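What Happens to Soft Plastic in Our Building?
Visitación Robles and Tymofii Symonenko

Why we chose this topic

When we first moved into the Nonby residence hall, neither of us gave much thought to wrappers. Bottles went in the blue bin, paper went in the green one, and everything crinkly went wherever there was room. Then in August the hall put up new signs saying that film was no longer accepted with the bottles, and suddenly half our floor was standing in front of the bins looking lost (us included!). That little moment of confusion is really where this project began.

What we did

We asked our neighbors to save their soft packaging for us in a bag by the door, and they were wonderfully patient about it. By the end we had 535 pieces to sort on the floor of the study lounge, which took far longer than we had planned. We put each one into a group by what it had held: snacks, frozen food, toiletries, tissues, and a last group for things we could not agree on.

Tissue packs surprised us. They are small and light and easy to forget, but we ended up with 82 of them, mostly from people's coat pockets and backpacks.
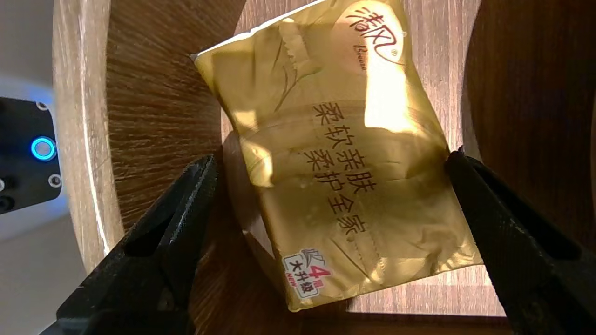
What we found

Snack wrappers were the biggest group, at 300 pieces, and 104 more came from frozen food. Many of our neighbors told us they had been putting all of it in with the bottles for years – and a few said they still planned to, which made us laugh, and then made us rewrite our poster.

We would like to repeat the sort next spring with the Paredes building across the courtyard, if they will have us.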